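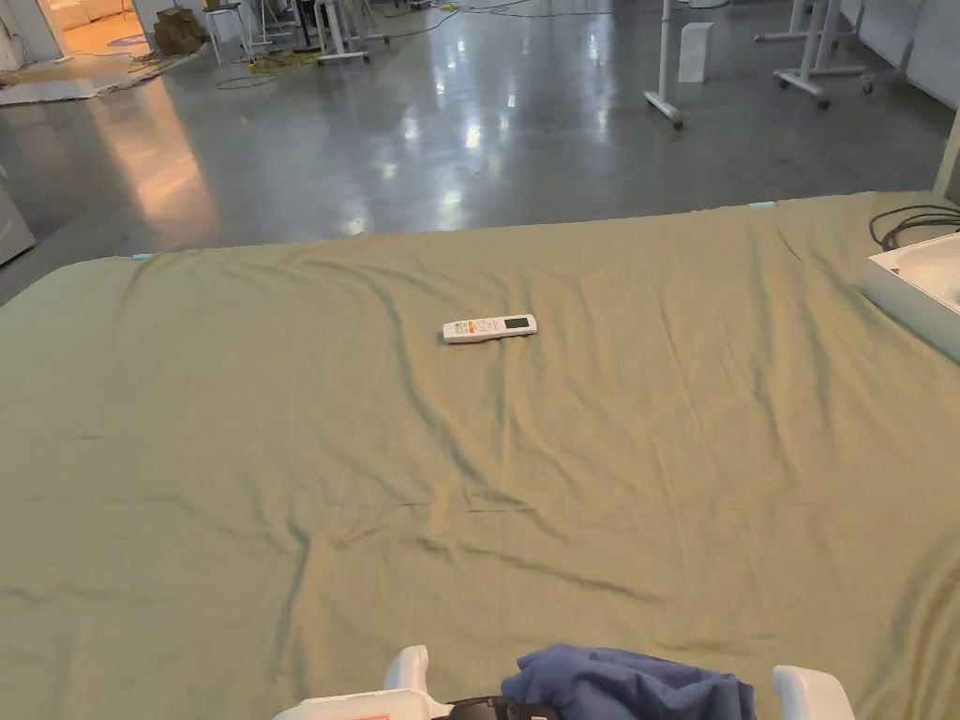 3.2 Scoring sessions

Proceedings > Sport Studies > Section 3

Players at the Zutby indoor lanes bowled 15 ends per session on Saturday, with a 30-second limit on each delivery. Scores were entered in Goluneo after every end. Nearly 2,000 deliveries were logged, and 55 were dropped for a foot fault.
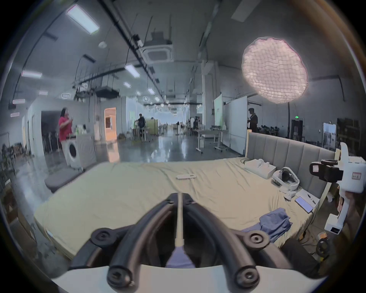
Figure 2. Bed with a wrinkled fitted sheet and a VR headset.

Contact Desmet Sport Papers | Copyright | Back to top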